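Trederitz Capture 2, reviewed after 500 episodes on a humanoid
Teleoperation recording kit for whole-body demonstrations 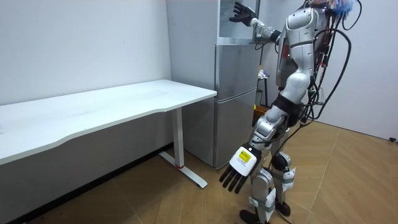

Faisal Naqvi wrote in to ask whether the kit holds up on tall appliances, having given up on it for overhead reaches after two days because the hand lagged whenever the operator's arm went above the shoulder. Our results differ on that point, and I think the cause is a setting covered below under Latency.

What it is
A recording box, a license for the capture software and a foot pedal. The box logs joint positions, hand commands and up to four video streams against one clock. It does not include the operator's controllers. We used the Steser arm trackers we already had.

Task set
All episodes were recorded at one refrigerator. Reaches to the top panel and the lower door, with the start position of the feet changed between episodes. A fixed room view was recorded in every episode. Kurniawati Krishnan and I split the operating.

Setup
Half a day, most of it spent on the joint map. The manual assumes hands with the same finger order left and right. Ours are mirrored, so the first session came out with the left index and little finger swapped. The fix is one line in the map file, but the software gives no warning. Record a single fist and play it back before doing anything else.

Latency
The default smoothing filter is too heavy for high reaches. At the factory value the hand kept moving after the operator had stopped, and contact with the door was hard to judge. Set smoothing to 2 and turn off the shoulder limit guard in the software, provided your robot enforces its own limits. After that change, overhead reaches were usable.

Recording
The pedal is the best part. One press starts, one press ends, a long press marks the episode as bad. Both hands stay free. Of 500 episodes, 99 were marked bad, mostly operator error – a late press, a missed reach, a stance too close to the door. Bad episodes are kept in a separate folder, which proved useful for training a success classifier.

Stream sync was good. I found no dropped joint samples. Video drops frames if the drive is nearly full, and the status light stays green while it does so. This should be fixed.

Export
Slow. Exporting the full set ran overnight. The converter writes one file per episode and stops at 1000 files in a folder, so larger sets have to be split by hand. Language labels can be added per episode but not in bulk. Gilang Hidayat wrote a short script for this, and it should have been in the box.

Compared with the Disska recorder
Disska exports faster and labels in bulk. Its clock drifts over long sessions and it has no pedal. For short tabletop work I would still pick the Disska. For a standing robot with both arms in use, the Trederitz.

Verdict
Good recorder, poor converter. Worth buying if someone in the lab can write scripts. Firmware tested was the December release.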